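Replacing the thermostat on our water heater

The upper thermostat on our electric water heater failed in June. The symptom was lukewarm water at every tap, followed two days later by no hot water at all. I pressed the reset button twice. It held for 41 minutes the first time and less the second, so I stopped pressing it and ordered parts.

The heater is a two-element tank on a 240-volt circuit. The upper thermostat gets power first and heats the top of the tank, then hands over to the lower one. If the upper unit fails open, neither element runs. If the contacts weld shut, the water overheats and the high-limit switch trips. A trip that repeats after a reset usually means the second case, but a loose wire at the terminal can produce enough heat to do the same thing. 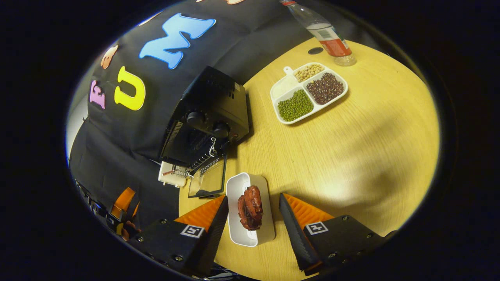
Page last changed: July 2022

Before removing the cover I switched off the breaker and checked for voltage at the terminals with a meter. Both legs need checking, as well as each leg to ground. A two-pole breaker can fail with one side still live, and the label on our panel was wrong in two other places.

Resistance across the upper element read 13 ohms, normal for a 4,500-watt element. Neither terminal showed continuity to the tank. That left the thermostat, and one of its screws had a brown ring around it. I cut back the wire to clean copper, which cost me an inch of slack I would have liked to keep.

The new thermostat has to sit flat against the tank wall. It senses temperature through the steel, so a gap of even a thin card makes it read low and the water run hot. The old bracket had lost its spring. I bent it back - not elegant - and it now presses firmly.

I set both dials to 120 degrees and put the insulation back before restoring power. Recovery from cold took a little over an hour. Jessie Galbraith asked in the comments whether the lower thermostat should be replaced at the same time. I did replace it, eight days later, mostly to have matching dials. The old one tested fine and is in the parts drawer.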